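Setting up the handheld gripper pair at a table station

Lonerari Workshop Notes — last updated 4 August 2026

These steps cover getting a pair of handheld grippers ready for a tabletop session and looking after them between sessions. They assume the grippers are already assembled and that you have the station login. If a finger assembly has been off, do the alignment page first and come back.

What you need

A lint-free cloth, isopropyl alcohol, the small hex driver from the station drawer, a spare set of finger pads, and the printed calibration board.

Check the pads

Open the fingers fully and look at the ribbed rubber on the inner faces. Dust collects between the ribs and makes smooth items slip. Wipe along the ribs with a damp cloth, then let the pads dry for 2 minutes. Replace a pad if a corner lifts when you push it with a fingernail. Always change both pads on a gripper together, or the fingers will close off center.

Check the marker

The square marker has to sit flat on its mount. Press each corner. If one moves, take the marker off, clean the mount, and stick on a new one. Don't use tape over the top, even clear tape. It throws glare under ceiling lights and tracking drops out.

Route the cable

Leave a loose loop where the cable comes off the gripper. Turn your wrist all the way in both directions before you start. If you feel a tug at either end, let out more slack. Keep the loop on the outside of your arm so it doesn't drag over the table.

Lay out the table

Put soft items in the middle, where both grippers can reach them, and taller items to one side. A folded towel is a good first item. Leave enough room in front of it to bring the fingers down without touching anything else.
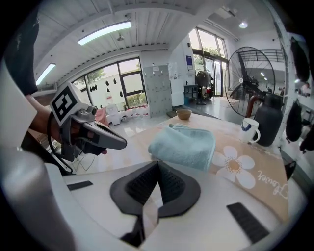

Grippers at the table, with the towel in the center and the mug and carafe to the right.

Zero the fingers

Start the station software and choose Zero. With the fingers fully open, hold still until the first reading settles. Squeeze them closed, hold again, and save. Do one gripper at a time. On the older units from Zumatside the closed reading should be close to 3,107. If it is well off, look for dirt at the finger pivot before you change any settings.

Run a short test

Pick up one edge of the towel with each gripper, lift it, and lay it back down. Do this 4 times, then play back the log. Both traces should be unbroken. A gap in only one usually means a loose marker or a pinched cable. A gap in both is more likely a lighting problem — try closing the blinds and run the test again.

After the session

Wipe the pads, coil the cable loosely, and store the grippers with the fingers open. Leaving them closed flattens the ribs over time. Write any pad change in the station log with your initials.

Questions about the zero step go to Mesfin Endale. For spare pads and markers, ask Aiman Wuisan.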